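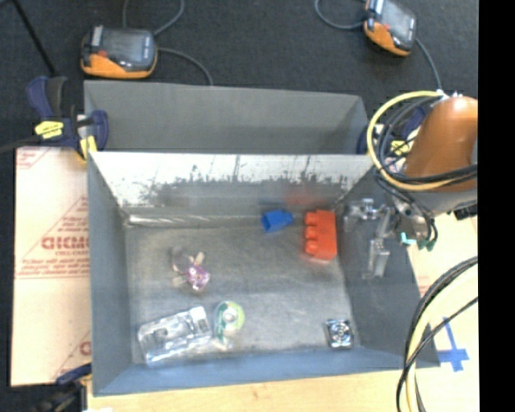
깊이 값이 비어 있는 픽셀을 어떻게 다룰 것인가는 Shim을 설계하면서 가장 오래 붙들고 있었던 문제이고, 우리가 이 시스템에서 가장 재미있다고 생각하는 부분이기도 하다. 초기 버전의 인식 노드는 결측 픽셀을 주변 값으로 메운 뒤 그대로 파지 계획기 Vudusero에 넘겼다. 불투명한 물체만 다룰 때는 이 방식으로 충분했지만, 금속 상자와 투명 플라스틱이 만나면 이야기가 달라진다. 그림 3의 앞쪽 상자에서 왼쪽 아래에 놓인 투명 포장재와 초록색 원형 라벨이 붙은 투명 물체는 거의 맞닿아 있다. 라벨처럼 색이 있는 영역은 깊이가 비교적 안정적으로 잡히는 반면 투명한 부분은 바닥 깊이로 측정되거나 아예 비어 버리므로, 보간을 거치고 나면 라벨만 공중에 떠 있는 작은 원반처럼 복원되기 쉽다. 계획기는 그 원반을 아주 좋은 파지 후보로 평가한다. 얇고, 둥글고, 주변이 비어 있기 때문이다. 물론 실제로는 손가락이 들어갈 자리에 플라스틱이 있다.

### 4.1 결측을 정보로 남기기

Shim의 현재 버전은 결측을 메우지 않는다. 각 픽셀은 깊이 값과 함께 상태 값을 하나 더 가지며, 상태는 '측정됨', '결측', '의심' 중 하나이다. '의심'은 깊이가 존재하지만 컬러 영상의 경계와 어긋나거나, 상자 벽면 모델보다 바깥쪽에 놓인 경우에 부여한다. 마지막 조건은 구현이 몇 줄에 불과한데도 효과가 커서 팀 전체가 꽤 들떴던 대목이다. 상자의 기하 형상은 작업 시작 시점에 이미 알고 있으므로, 벽 너머에 있는 점은 물리적으로 물체일 수 없다.

반사는 컬러 쪽에서도 문제를 일으킨다. 그림 3에서 붉은 주황색 블록 위쪽의 금속에는 흐릿한 붉은 반사가, 파란 플라스틱 조각 위쪽에는 옅은 푸른 얼룩이 보인다. 색상만으로 학습한 분할 모델은 이런 얼룩을 물체의 일부로 이어 붙이는 경향이 있었고, 그 결과 마스크의 무게중심이 벽 쪽으로 끌려갔다. Vudusero는 마스크 중심 근처의 후보에 가산점을 주도록 되어 있어서, 분할의 작은 오차가 벽과의 간섭으로 곧장 이어졌다. 우리는 분할 결과를 벽면 모델에 투영하고, 벽 위에 놓이면서 인접 물체와 색상이 비슷하지만 채도가 낮은 영역을 마스크에서 제거하였다. 채도 문턱값은 상자마다 따로 두었다. 긁힌 정도에 따라 금속 표면의 밝기가 제법 달라지기 때문에, 공통 문턱값 하나로는 새 상자와 낡은 상자를 동시에 만족시킬 수 없었다.

### 4.2 상태 값을 쓰는 파지 점수

기존 파지 점수는 손가락 접촉면의 법선 정렬도와 접근 경로의 여유 공간만으로 계산되었다. 여기에 접근 부피 안의 상태 분포를 더한다. 후보 $g$의 점수는 다음과 같다.

$$S(g) = w_n N(g) + w_c C(g) - w_u U(g)$$

$N$은 법선 정렬도, $C$는 여유 공간, $U$는 손가락이 지나갈 부피를 영상면에 투영했을 때 '결측' 또는 '의심' 픽셀이 차지하는 비율이다. $w_u$를 크게 잡으면 투명 물체에 접근하는 후보가 모두 사라지고, 작게 잡으면 앞에서 설명한 '떠 있는 원반' 문제가 되살아난다. 그래서 $w_u$를 상수로 두지 않고 작업 단계에 따라 바꾸었다. 상자 안에 확신할 수 있는 물체가 남아 있으면 큰 값을 쓰고, 그런 후보가 없어지면 값을 낮춘다. 쉬운 물체를 먼저 꺼내는 셈인데, 이 순서에는 반가운 부수 효과가 있었다. 불투명 물체가 빠지고 나면 남은 결측 영역이 서로 분리되어, 결측 덩어리 하나를 투명 물체 하나로 간주하는 단순한 규칙도 꽤 잘 맞았다!

구석에 놓인 작은 금속 물체는 이 점수만으로는 처리하기 어려웠다. 그림 3의 오른쪽 아래 구석에 있는, 동심원 모양의 반짝이는 면을 가진 사각형 물체가 이런 유형에 해당한다. 표면이 반사성이라 상태 값이 불안정한 데다, 두 벽이 만나는 곳이어서 접근 방향도 제한된다. Vudusero는 이러한 경우 손가락 한쪽을 벽과 평행하게 맞춘 후보만 따로 생성하고, 나머지 후보는 충돌 검사 전에 버린다. 생성 단계에서 미리 걸러 내면 충돌 검사기가 훨씬 가벼워진다. 후보 수의 상한은 장면당 200개로 고정하였으며, 구석 전용 후보도 이 상한 안에 포함된다.

### 4.3 케이블을 고려한 경로 제약

파지 자세가 정해진 뒤에도 손목 방향에는 자유도가 남는다. 평행 그리퍼는 손목을 반 바퀴 돌려도 같은 파지가 되므로 후보마다 해가 2개씩 존재한다. 처음에는 관절 이동량이 적은 쪽을 무조건 골랐다. 그런데 그림 3에서처럼 굵은 노란색 케이블과 검은 케이블 다발이 팔의 하우징을 감고 지나가는 구성에서는 관절 이동량이 좋은 기준이 되지 못한다. 한 번의 동작만 보면 짧은 경로라도, 같은 방향의 회전이 여러 차례 누적되면 케이블의 여유 길이를 소모한다.

Shim의 경로 노드는 손목의 누적 회전량을 상태 변수로 유지하고, 이를 비용 함수의 이차항으로 넣는다. 누적량이 작을 때는 최단 경로와 같은 해가 나오고, 한쪽으로 치우칠수록 반대 방향 해가 선택된다. 구현은 기존 비용 함수에 항을 하나 추가한 것뿐이어서 계획 시간의 증가는 측정 잡음에 묻혔다. 케이블의 형상을 직접 시뮬레이션하는 방법도 Drarnum에서 시험해 보았으나, 케이블 강성을 맞추는 데 드는 노력에 비해 얻는 것이 적어 본 연구에서는 채택하지 않았다. 이 방향의 가능성을 닫아 둔 것은 아니며, 케이블이 상자 테두리에 닿는 상황까지 다루려면 결국 필요할 것으로 본다.

### 4.4 기록과 재생

앞 절의 설계는 거의 전부 기록된 장면을 되돌려 보면서 다듬은 것이다. Drarnum은 원래 시뮬레이터로 시작했지만 지금은 재생 도구로 더 많이 쓰인다. 작업마다 컬러 영상, 깊이 영상, 픽셀 상태, 전체 파지 후보와 점수, 최종 선택을 한 묶음으로 저장하며, 저장된 묶음은 로봇 없이도 인식 노드부터 다시 실행할 수 있다. 중요한 것은 선택되지 않은 후보까지 모두 남긴다는 점이다. 가중치를 바꾸었을 때 어느 후보가 위로 올라오는지 바로 확인할 수 있고, 그 순위 변화를 영상 위에 겹쳐 보는 일은 몇 번을 해도 지루하지 않다.

회귀 시험에는 Kekholm 작업대에서 수집한 장면 2,000개를 사용한다. 이 가운데 투명 물체와 반사성 물체가 함께 들어 있는 장면 100개를 별도로 묶어, 코드가 병합될 때마다 가장 먼저 실행한다. 시험은 파지 성공 여부를 예측하려 하지 않는다. 대신 사람이 표시한 금지 영역에 손가락이 들어가는 후보가 최상위에 오르면 실패로 처리한다. 기준이 보수적이어서 괜찮은 변경이 막히는 일도 가끔 있으나, 실패한 장면을 재생해 보면 원인이 대개 한눈에 드러나 수정 주기가 매우 짧다.

금지 영역은 Surachet Wongsuwan이 정리한 표시 지침을 따른다. 지침에서 가장 자주 개정된 항목은 투명 물체의 경계였다. 컬러 영상에서 하이라이트만 보이고 윤곽이 흐릿한 경우, 표시자는 보이는 하이라이트를 모두 포함하는 볼록 영역을 그린다. 실제 물체보다 넓게 잡히는 일이 많지만, 이 시험의 목적에는 넓은 쪽이 안전하다. 4월 이전에 표시된 장면은 이전 지침을 따랐기 때문에 전부 다시 표시하였다.

남은 제약도 적어 둔다. 벽면 모델은 상자가 작업 중에 움직이지 않는다고 가정하므로 상자를 작업대에 클램프로 고정하지 않은 환경에서는 매 장면마다 상자 자세를 다시 추정해야 하며, 그 추정 오차는 '의심' 판정에 그대로 전파된다. 또 결측 덩어리를 물체 하나로 보는 규칙은 투명 물체끼리 겹쳐 있을 때 성립하지 않는다. 두 번째 문제에 대해서는 겹친 덩어리를 살짝 밀어 분리하는 동작을 Vudusero의 후보 집합에 추가하고 있으며, 밀기 후보와 파지 후보를 같은 점수 척도에 올리는 방법은 5절에서 다룬다.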